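Okay, I've been promising a thread on the Dilus results since November and I finally have a cup of coffee and a free evening, so settle in with me. 1/7

The question we started with was pretty plain. If you teach an arm to pick things up purely in simulation, how much do you lose by being lazy about the objects lying nearby, the ones it isn't supposed to touch? Most of us (me very much included!) just drop in gray boxes and move on. 2/7

So we trained two policies on the same task, which is pulling a marker out of a pencil cup. One saw only plain blocks as clutter. The other saw scanned household stuff with real packaging, loud colors, printing and all. Everything else stayed the same, down to the seeds. 3/7 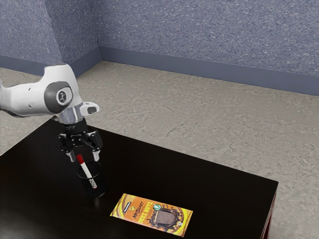

Simulated marker task, gripper open over the cup, with a candy bar as the distractor.

Then we gave both of them 365 test episodes in Wolde, our simulator, using clutter neither one had seen in training. The plain-block policy failed 115 of those. The scanned-clutter policy failed 2, and I reran the whole thing overnight because I was sure I had mixed up the folders. I had not! 4/7

What I love is where the failures happen. The plain-block policy usually gets to the cup just fine, and then in the last little stretch it drifts toward whatever is brightest on the table. Wrappers are the worst for it. I watched a lot of those clips in a row and started to feel sorry for the poor thing. 5/7

Now the caveats, and please do read this one before you share the thread. It's all simulation so far. It's one task, one kind of cup, and a tabletop that is a good deal tidier than my own desk. I don't know yet how much of the gap carries over to a physical arm, and I'd rather say so now than walk it back later. 6/7

Next up is the same comparison with Vamon, our older planner, and after that a tall-object version of the task. If you have scans of boring household things you'd be willing to share, my replies are open and I'd be so grateful. Soup cans especially, we are very short on soup cans. 7/7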